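Subject: Re: [zorel-users] Dark frames and the 165-second subs
Date: Jan 8, 2023

The dark library has been rebuilt and is on the Gastis server in the usual directory.
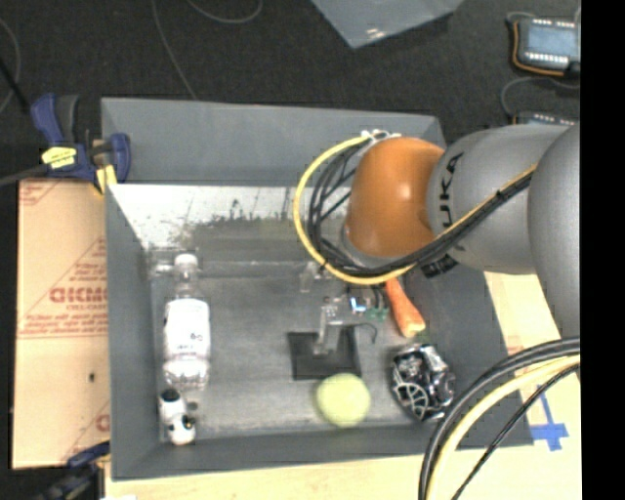
1. Dark frames

The earlier message asked:

> The 165-second exposures of the comet field still show
> a gradient in the lower left after calibration. Is that
> sky glow, or are the darks too old? I used the set
> that comes with Culident.

The darks are too old. The set shipped with Culident was taken at a different sensor temperature, and the scaling option does not handle amplifier glow well. Turn scaling off and use the new master, which combines 37 frames at matching exposure and gain. A small gradient will remain near the horizon — that part is sky, and should be removed after stacking.

2. Hot pixels

The new map lists 2,332 hot pixels. The old map missed most of the faint ones. Zorel reads the new file without changes, but the cache has to be cleared first or it will keep using the old one.

3. Dithering

> Do I need to dither if the darks are good?

Yes. Fixed pattern noise survives calibration at low signal. A shift of 4 pixels between exposures is enough at this image scale. Larger shifts only cost field of view at the edges.

4. Open items

Flats for the blue filter have not been redone. The January set has a dust ring near the center and should not be used for photometry. If anyone has clean blue flats from the same camera angle, please post the path to the list — not the files, as the archive rejects large attachments.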